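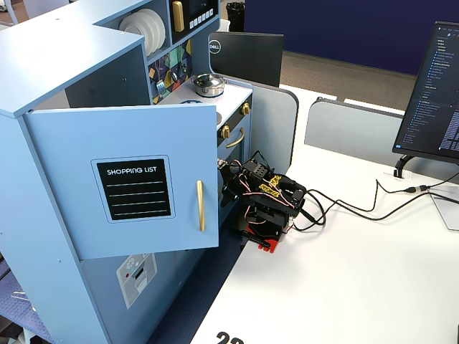

Hester Play Kitchen, Light Blue

Shop > Playroom > Pretend Play

I built ours on a Sunday night with a cold cup of tea and the wrong screwdriver, and I still love it! Gold handles, a shopping list on the door, and plates that stand up on their own shelf — my niece moved in right away (she charges for soup).

Item no. 2944. Ages 3 and up. Price: $104. Allow 10 days for delivery, a bit longer in January. You'll want a Phillips head and some patience for the hinges.

Play food is sold separately, and I'd mix in a few odd colors. 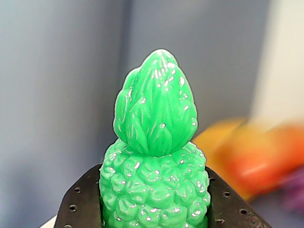 Green pineapple, glossy finish.

Questions? Write to Nusrat Gilani at the Golldale shop.

Related items
Rosenthal Tea Set
Stamavus Market Stall
Hester Toy Sink

Back to top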